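El albergue de Drutatness vuelve a abrir sus puertas

11 de octubre de 2021

Después de una temporada larga de obras, de andamios y de mucha paciencia por parte de los vecinos, el albergue de Drutatness vuelve a recibir caminantes, y lo hace con el tejado nuevo, la cocina ampliada y ese olor a leña que tantos echábamos de menos. La casa, a 1.074 metros de altitud, llevaba cerrada desde abril, cuando las lluvias terminaron de estropear la cubierta del dormitorio grande.

La reforma ha corrido a cargo de la empresa Solico y ha permitido recuperar también la vieja galería que mira al valle, donde se servirán los desayunos mientras el tiempo acompañe. «Hay gente que viene desde hace media vida y que nos escribía para preguntar por la galería antes que por las camas», cuenta Hicham Benmoussa, encargado del albergue, que estos días anda de un lado a otro con las llaves en la mano y una sonrisa que no se le quita.

El dormitorio se ha dividido en ocho habitaciones pequeñas, más fáciles de calentar, y la sala común conserva su mesa larga de siempre – con las mismas muescas, los mismos nombres grabados y la misma pata coja. Las obras del camino de acceso, un tramo de 200 metros que se embarraba en cuanto caían cuatro gotas, quedarán para la primavera.

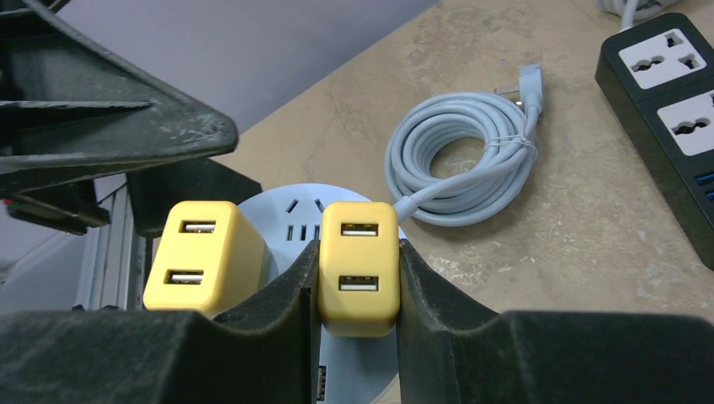 Las reservas se pueden hacer ya por teléfono o en la tienda Sorensen, en la plaza, donde Gus Wojcik atiende con gusto a quien quiera preguntar por las rutas y por el estado de los senderos. Conviene subir con saco de dormir, calzado seco para estar dentro y una linterna, que las noches allí arriba son muy oscuras. Para el teléfono, lo más cómodo es un cargador pequeño como esos amarillos, con sus dos puertos USB uno encima del otro, y así se comparte el enchufe con el compañero de habitación. La cena se sirve a las 8, y se ruega avisar si se va a llegar más tarde.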